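Unit 4: Deductibles, Limits and Waiting Periods in Small Business Property Cover
Handout, revised 11 March 2018

Read this before attempting the exercise on the last page. Bring a calculator.

1. Deductible

The deductible is the part of each loss that the policyholder pays. In the Peramport case the deductible is $600 per occurrence. "Per occurrence" matters. Two break-ins a month apart are two occurrences, and the deductible applies twice. One storm that damages the roof and the sign is normally one occurrence.

A loss below the deductible produces no payment. Peramport's first claim, a broken window at $276, falls in this group. It still goes on the loss record if it was reported.

2. Limit and sublimit

The limit is the most the insurer will pay for a covered loss. A sublimit is a smaller cap inside it for one class of property – stock, signs, money on the premises. Check whether the deductible comes off the loss or off the limit. In this course we take it off the loss first, then apply the limit.

Stock is usually valued at cost to the business, without the profit it would have earned. Equipment may be written on replacement cost or actual cash value. Actual cash value means replacement cost less depreciation.
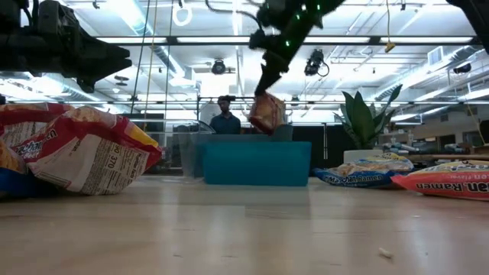 Fig. 1. Packaged ramen and plastic bins on a wooden tabletop.

3. Coinsurance

If the policy has a coinsurance clause, the owner must insure the property for a stated share of its value. When the amount carried is too low, the payment on a partial loss is reduced:

amount carried / amount required x loss, less deductible

The Wikström case was underinsured by around 40 percent. Work it both ways, with and without the clause, and keep both results.

4. Waiting period

Business income cover often starts after a set number of hours or days. Sevico's policy has a waiting period of 6 days. Income lost in those days is not paid, even if the closure lasts until April.

Exercise

Read the Itstead policy extract. Mark the deductible, each sublimit and the valuation basis for stock. Show all steps.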